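How much should I set aside for grippers when the arm is only half the cost?

Posted by tablesaw_tess in Sasuvside Makers Help, Equipment and Budgets
May 4, 2025

Okay so I'm on the hook for writing up a spending plan for our little group and I'm stuck. We want to teach an arm to tidy a desk. Books back in a pile, cups moved out of the way, that kind of thing. We've got a quote from Hullberg for the arm and I'm fine with that number, it's the number and we've all made peace with it.

What I can't figure out is the hand-held grippers for collecting the demos. The Fliltum ones are $273 each and the Vanhove ones are $366. Do we need one or two? Does the more expensive one hold up better? And what do people forget to put in the budget? I'd like to ask for money once, in July, and then not go back with my hat in my hand in the fall. Also we don't have a lab. We'd be doing this in people's houses on whatever furniture they own. Is that a problem or is that fine??

gravelpit_9
Get two. We had one and it broke and then we had none.

Cheap ones are fine.

mostly_spreadsheets
I did this exact budget last year, so let me save you some headaches, and sorry in advance for the length.

First thing, don't buy for a lab you don't have. I priced out a proper bench, lights on stands, a backdrop, the works, and then we ended up doing most of our recording on ordinary desks in ordinary rooms. A shiny wood desk next to a window with a vase of flowers on it and some books lying around is a perfectly good place to work, and it's closer to what you want the arm to cope with anyway. That took a whole page out of my plan.

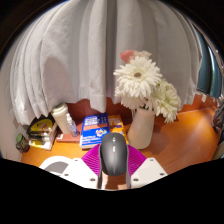 What you do want to pay for is stuff to handle. I put down zero for props because I figured everybody has books and bottles at home. They do, but they also want them back! You'll set up a task on one person's desk, go home, and next time the tumbler's in the dishwasher and the book's been lent to a cousin. So buy a box of your own things, thrift store stuff is great, and include a mix: hardcovers, floppy notebooks, a small plastic bottle, a mug with a lid. If you want a vase in there get one you won't cry over.

On the grippers themselves, I'd go with two of the cheaper kind over one of the nicer kind, if it's close. The fingers are what wears out on ours, so ask both sellers what a replacement pair costs and how long shipping takes BEFORE you compare prices. My first spreadsheet only had the sticker price and it made one of them look like a bargain when it wasn't. Ask about the mounting screws too. We lost a bunch in a carpet.

Then the boring lines. Storage drives (buy bigger than you think). Spare batteries or cables depending on what you get. Some kind of hard case for carrying the thing between houses, because a tote bag is not a case, ask me how I know. And a bit for the time it takes somebody to look through the recordings and toss the bad ones. We left that out completely and I ended up doing it at my kitchen table for most of a month.

All those extras together came to $357 for us, not counting anybody's time. We're a small group though, and I'm cheap, so take it as a low number.

One more and then I'll stop. Glossy desks by a window get bright patches that move around during the day. Before you spend money on lamps, try closing the curtain. It's free, and if it does the job you've got a line you can delete.

hopscotch_hal
Agree with most of the above but I'd push back on buying both at once. Order one, use it for a couple weeks, then order the second. We bought a matching pair and hated the handle on both of them. If your funding really is one shot in July then write it in as two and just hold off on placing the second order till you know.

Also check whether the arm quote includes a gripper that matches the hand-held one. Ours didn't, and the adapter was its own little adventure.

tablesaw_tess
Thank you!! Had not even thought about the adapter. Emailing Hullberg tonight, and I'm putting in a line for thrift store books.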